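Labels on my hot pot are in Chinese, and where does the lid go while I cook?
Asked in Small Kitchens, Garkach – 4 replies hidden, 2 shown

I inherited a pale green electric hot pot when my roommate moved out. It came with no manual, no box and a toy vegetable, which I think is a pumpkin but could be an ambitious tomato. The counter has room for the pot and one blue plate, and that's the whole kitchen.

Two questions. Can I get by without reading the labels around the dial? And where do people put the lid? It's glass, and so far I've been setting it in the sink like an animal.
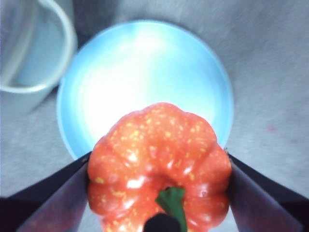
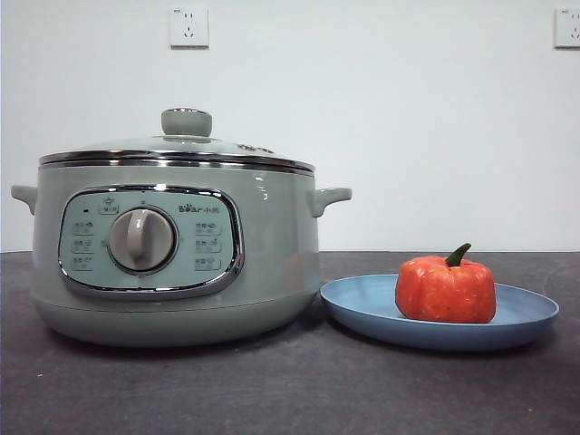
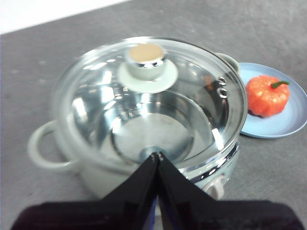
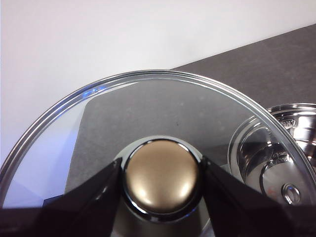
First one is the pumpkin or tomato, second is the panel with the dial, third is the pot from overhead, last is the lid by its knob.

Reply from oei_noodles, 5 votes

You can get by, but why live like that? Any phone translator that works through the camera will read those labels. Take a straight-on photo in daylight, because glare makes the app invent things. Mine once told me to "promote the soup." Write the results on masking tape and stick it to the counter, well away from the pot.

The brand on the front is Bear, so look underneath for a model number and search the two together. Somebody has usually scanned the manual, crookedly.

As for the lid, put it on the plate, knob down if it will sit steady, and the drips stay on the plate. If it rocks, go rim down on a folded dish towel. Don't put a hot glass lid in a wet sink. I did that in November and was picking bits out of the drain for weeks.

Oh, and keep the vent holes clear. Starch gets in there and the lid starts spitting. A toothpick does it.

Reply from Noton Flats, 1 vote

Just turn the dial until it boils. I've had a different one for years and never read anything on it. Lid goes on top of the fridge.

Comment from the asker

My fridge is under the counter. Trying the plate tonight. It's a tomato, by the way – I've decided.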